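Suline Play Kitchen Assortment, item 802

Home > Play and learning > Pretend food and kitchenware > Sets

Supplied by Hedent. Sent from Plirkness.
Packed weight: 2,174 g
Table depth suggested by Suline: 550 mm
Guarantee: 2 years, see the note further down

Overview

Suline sells this as a "complete culinary learning environment". We sell it as play food with some dishes and a few bits of kitchenware to go with it. The pieces are decent and we would stock them under a plainer name if Suline let us, but the carton says what it says, so you will see the phrase again when it arrives.

The food side has a peeled banana, a green apple, an orange slice and a ketchup bottle. For serving there is a small blue bowl and a round pale pink plate, and for cooking a pale green colander, a black pot and a dark green slotted spatula. The toaster oven is not part of 802. It has its own page and its own price, and we keep it separate on purpose, as plenty of people come to us with an oven already and only want things to put near it.

What we think of the claims

The leaflet says the set "teaches nutrition". We can't see how. A child who plays with an apple has played with an apple. If an adult sits down and talks about what is on the plate, something may well be learned, and the same would go for a real apple at a fraction of the cost. Please don't buy it for that line alone.

It also says the pieces are "true to life in scale". Some are closer than others. The bowl is small, and if you are hoping to serve up a whole pretend dinner in it you will be disappointed. The plate is the more useful of the pair for that. We asked Suline which measurements the claim was based on and were sent the leaflet again.

"Encourages hours of independent play" is the third one. We have no way of testing this and neither, we suspect, do they. Some children will pour imaginary soup through a colander all afternoon. Others will want the ketchup and leave everything else on the floor.

The pieces

Banana. Comes ready peeled, with the skin splayed open. It is meant to be looked at and handed over, and there is no peeling action. We mention this as it is the question we get most, and the carton wording ("peel and serve!") does not help. We have asked for that to be changed.

Orange slice. Shows the segments on the cut face. It is a slice only, so don't expect it to pair up with another part to make a whole orange. Of all the food this is the one that most often goes missing under a sofa.

Green apple. Plain, easy to recognise, hard to say much against.

Ketchup bottle. Red, with a white cap and a white label. It is for pretending to pour. Do not put anything in it. People do ask, and some go ahead regardless, and then write to us about the smell.

Bowl and plate. The colours don't match each other, or anything else much. Suline calls this a "harmonised pastel story". If matching dishes matter to you, look at the Huỳnh tableware range instead, which costs more and comes in a single colour throughout. We prefer the Huỳnh bowl for its depth and the Suline plate for its price.

Colander. Round, with small perforations around the rim. It is good for carrying the food about and makes a fair storage bowl once play is over, though it won't hold the full set with the pot as well.

Pot. Round and black. We would have liked a lid in the carton at this price, and there isn't one.

Slotted spatula. The most convincing of the kitchen pieces and the one adults tend to borrow. Don't. It is for pretend cooking and we have no idea what it would do in a hot pan. Suline doesn't seem to know either.

About the toaster oven

A lot of customers add a small toaster oven to the corner of the play table for the look of the thing. Please be sure of what you are buying. Real ones and play ones can look very alike in a photograph, with the same sort of glass door and knobs on the front, and a real one has no business within reach of this set. Nothing in 802 should go into a working oven, on to a hob or into a microwave. If you are ordering for a nursery, check the wording on the oven's own page and ring us if it isn't clear. We would sooner lose the sale.

Room and storage

Suline suggests a table 550 mm deep. You can manage with less if the pot goes on a shelf. A pale, plain top makes small pieces easier to find at tidying-up time, and it also shows every mark, so take your pick.

The carton is not a storage box, whatever the printed handle on it suggests. The handle tears. Use a lidded tub or hang up a net bag. We don't sell either and get nothing for saying so.

Cleaning

Wipe with a damp cloth and mild soap, then dry. The leaflet says "dishwasher friendly", which is a phrase we distrust, and Hedent has told us in writing that it won't replace pieces spoiled in a dishwasher. Make of that what you like. We wipe ours.

Guarantee

It runs for 2 years and covers faults in making. It doesn't cover lost pieces, chewed pieces or fading from a sunny windowsill. Keep your order confirmation, as Hedent will ask for it. Replies have been slow, with the worst stretch in July, when the Plirkness depot shut its returns desk and forgot to tell anyone.

Single replacement pieces are listed as available. In practice the food can usually be had and the colander usually can't.

Should you buy it?

If you have a bare play kitchen and want to fill it in one go, yes, it will do the job. If you already own some pretend food, count up what you would be doubling before you order, as Suline won't split a set. Schools and nurseries with heavy use should ask themselves whether they want several cartons of this or a single better set with lids and matching dishes. We sell both and the margin is much the same.

Returns are accepted unopened. Opened sets can come back only if faulty, and "smaller than I pictured" isn't a fault, so please measure your shelf first.

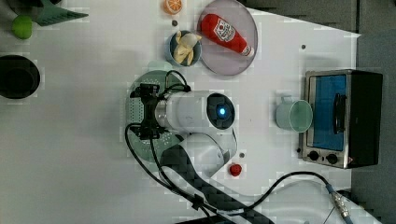 Postage is worked out at the till from the packed weight. The colours of the bowl and plate may change between batches, and Suline doesn't give us notice when they do.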